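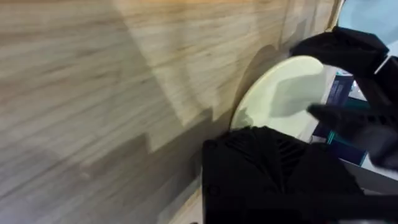
It never dropped one while I was standing there, wrote a reader after our first piece on the Huseso arm, and asked what the fuss was over. Fair enough. Most grippers behave while somebody is watching. The log from Pekham tells a longer story: 400 pick attempts on small household pieces, 79 of them recorded as successful when the fingers had closed on air.

A missed grab is ordinary. A missed grab marked as a good one is a fault, and the arm went on to carry nothing across the table and set it down with great care.

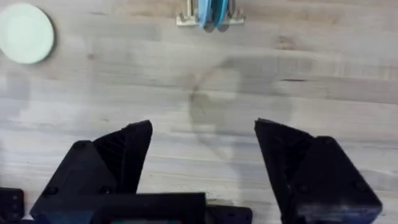

What Culari says

Culari, which sells the control software, blames shadows. On pale wood under strong light, it says, the arm's own outline can be taken for the edge of an object. Maybe so. Seixas, the integrator, had another explanation by Wednesday: a finger sensor threshold set too low at the factory. Both firms shipped a fix, and neither will say which one did the work.

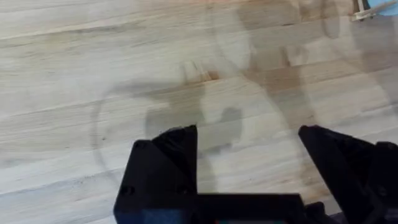

The repeat test ran to 19 attempts before it was called a pass, and I'd want a good many more than that. I'd also want to know why the stop command took 4 seconds to register on two of the false grabs. Culari calls that delay a separate matter. It was the same arm, on the same afternoon, and the report gives it one line.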